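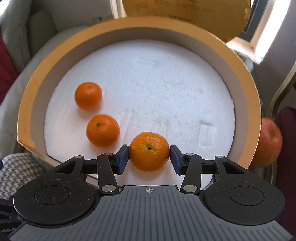
A mandarin orange. Fresh fruit is among the extras that can earn a room the "Restful Stay" label.

PRESS RELEASE
3rd March

WHAT DOES A "RESTFUL STAY" GET YOU? KULER ASKS FOR PROOF BEFORE GUESTS PAY MORE

Consumer advice group Kuler is calling on the booking site Flirkus to publish the evidence behind its "Restful Stay" label, which has been attached to guest house rooms across the country since September and which, on the rooms we looked at, nearly always comes with a higher nightly price.

Flirkus says that a labelled room is "proven to help you unwind". We asked proven by whom. We have asked twice more since then. What we have been sent so far is a brochure, a link to the same brochure, and an invitation to a breakfast event.

Kuler looked at 793 rooms carrying the label and wrote to the owners of every one of them. We received 174 replies. Most owners were open with us and several were plainly fed up. They told us that to get the label they filled in an online form, ticked a number of extras and paid a fee. None of those who replied said that anyone from Flirkus had come to see the room.

The form lists the extras that count. Fresh fruit is on it, and so are a comfortable chair, natural light, a "calming colour" on at least one wall and a card on the bedside table about breathing. An owner needs six to qualify. There is nothing on the form about noise, nothing about the mattress, and nothing about whether the heating can be turned down at night. When guests write to our advice line about a bad night's sleep, those are the things they write about.

Imad Hakim, who leads Kuler's work on travel and holidays, said:

"I like a piece of fruit as much as anyone. I don't think it should put the price of a bed up, and I would like to see the study that says it helps me sleep. If Flirkus has one, it can send it over and we will read it and say so in public. If it hasn't, the word 'proven' needs to come off the website."

What the owners told us

The Dillon guest house group, which runs small places on the coast, said it joined the scheme because unlabelled rooms had slipped down the search results. It has kept its prices the same and pays the fee out of its own pocket. A manager there told us she had put the label on rooms that had not changed in any way. The chairs had always been there.

Tambunan, a family-run guest house further inland, applied, was accepted and then asked to be taken off again. The owners say removal took longer than joining did. They were first offered a discount to stay, and then a "Restful Stay Plus" label, which asks for more extras and costs more. They could not find out what the Plus stood for.

We should be fair here. Some owners like the scheme. A few said the form had nudged them into sorting out rooms they had neglected, and that guests had been kind about it in reviews. A decent place to sit by a window is a good thing to have in a rented room, and plenty of rooms don't offer one. Our quarrel is with the claim made on top of it, and with the money asked for on the strength of that claim.

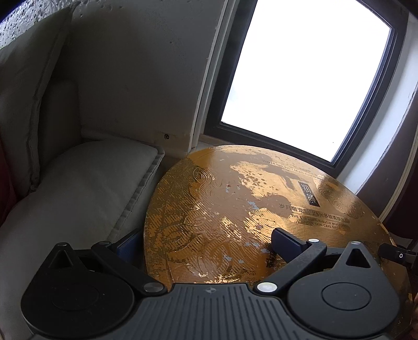

What we are asking for

Kuler wants Flirkus to do the following before the summer booking season:

Publish any research it relies on, in full, with the names of the people who paid for it.

Stop using "proven" and "tested" for rooms that have not been visited.

Tell guests on the booking page that owners pay for the label.

Say clearly whether the label affects where a room appears in search results. Flirkus told us in writing that it has "no direct effect". We asked what the indirect effect was and have not had an answer.

Advice for anyone booking now

Treat the label as advertising. Compare the price with an unlabelled room in the same house, where there is one, and ask the owner what the difference is. Read the most recent reviews and search them for the word "noise". If you were told something about a room that turned out to be untrue, complain to the owner first and to the booking site second, in writing, and keep a copy of the page as it looked on the day you paid.

About our figures

We wrote to owners by email and sent one reminder. Those who answered may well be the ones with strong feelings, and we can't say what the rest think. Prices were taken from the Flirkus site for a stay of 2 nights. Flirkus was shown our findings before this release went out and sent a statement saying that it is "passionate about rest". It did not dispute any of the numbers.

Notes to editors

Kuler gives free advice to the public and takes no money from booking sites, hotels or guest houses. Imad Hakim is available for interview. The questions we sent to owners, and our letters to Flirkus, can be had on request from the Kuler press desk.

ENDS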